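### 4.2 Entry timing and pacing in the Lirerov open-water events

Entry records for the Lirerov lake swim and the shorter Herstead harbor swim were compared for one season. Both events set the same minimum age and the same wetsuit rule, and both were timed with ankle chips. In all, 1471 swimmers finished one of the two courses. Of these, 143 had listed a pool as their only place of training. The remaining finishers had reported at least one session in open water before race day.

Swimmers were released in waves, with seven minutes between one wave and the next. Waves at Lirerov held up to 200 people, while the Herstead waves were smaller due to the narrow slipway. Pool-trained swimmers were spread across all waves at both events, and no wave was set aside for them.
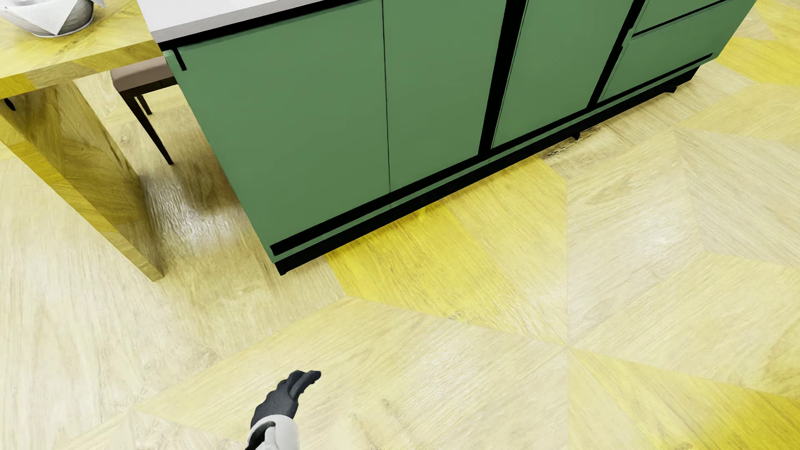 Pacing was measured as the change in speed between the first and last quarter of the course. Pool-trained swimmers began faster than their stated pool pace at both sites and slowed more in the second half. The drop was larger at Herstead, where the first buoy is close to the start and the field stays tightly packed until the turn. Dry-land practice was recorded separately through a home survey, which asked where members did their shoulder and trunk exercises and what fixed surfaces were at hand. Kitchens were a common answer. A fixed island with a pale countertop, like the one in Figure 4 with its green doors and drawers, was coded as a "standing support," as was any wall or door frame. Tables were coded as "movable" whatever their weight. The two codes were kept apart because the Urno exercise sheet gives different arm positions for each.

Figure 4. Home exercise setting, kitchen area.

Self-reported exercise time showed only a weak link with pacing. Swimmers who did the Urno exercises on most days held their stroke rate slightly better over the final quarter, but the difference disappeared once open-water experience was added to the model. The survey did not ask how long each exercise was held - a gap that should be closed in later work.
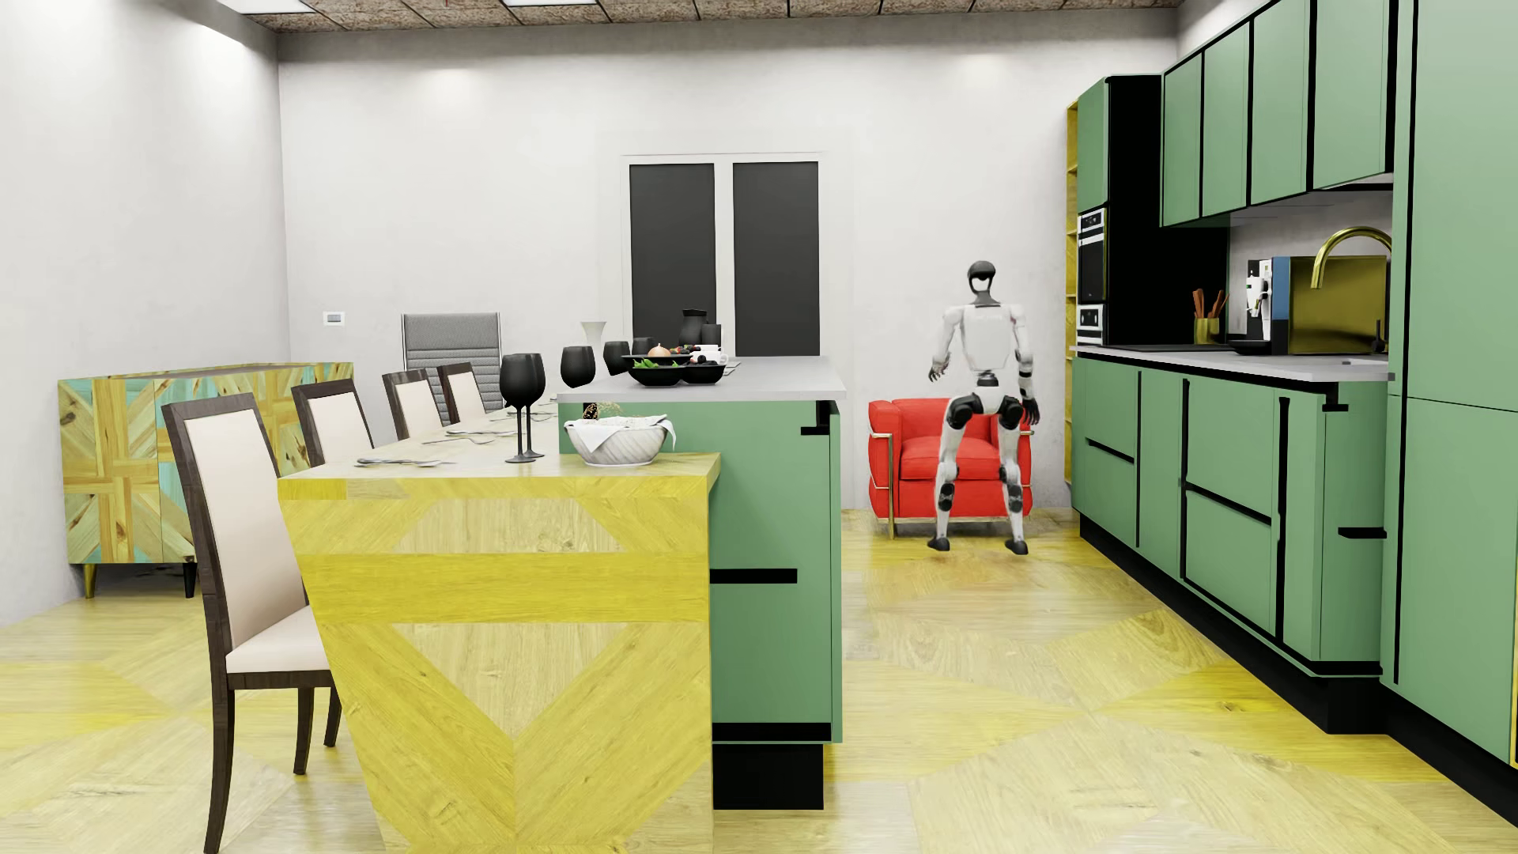
### 4.3 Sighting and course length

Distance swum was taken from wrist devices where these were worn, and compared with the measured course. Most swimmers covered more than the measured distance. At Lirerov the extra distance was greatest on the return leg, where the low sun made the orange buoys hard to find. Swimmers who lifted their heads more often took a straighter line but reported more neck discomfort afterward.

Breaststroke swimmers stayed closer to the course line than front crawl swimmers at both events. Their finish times were slower, as expected, but the gap was smaller than pool times would suggest. Those who changed between the two strokes were placed in a mixed group and are shown separately in the Ratanaporn scale results below.
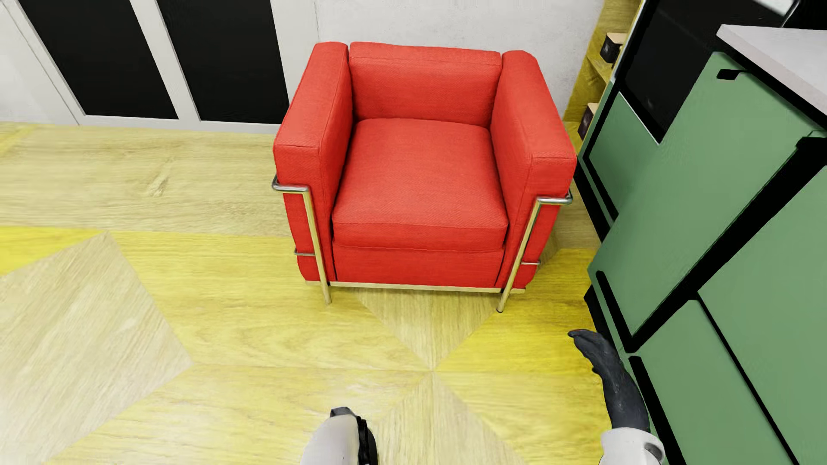

### 4.4 Perceived effort

Effort was scored on the Ratanaporn scale within an hour of finishing. Pool-trained swimmers gave higher scores for the opening minutes than for any later part of the swim, and many named breathing as the main difficulty. Water temperature was mentioned less often, although Lirerov was the colder of the two sites. Scores from the mixed-stroke group fell between those of the other two groups at Lirerov and matched the breaststroke group at Herstead.

A second survey was sent in December to all swimmers who had given an effort score. It repeated the same questions from memory. Scores for the opening minutes were lower the second time, while scores for the final quarter did not change.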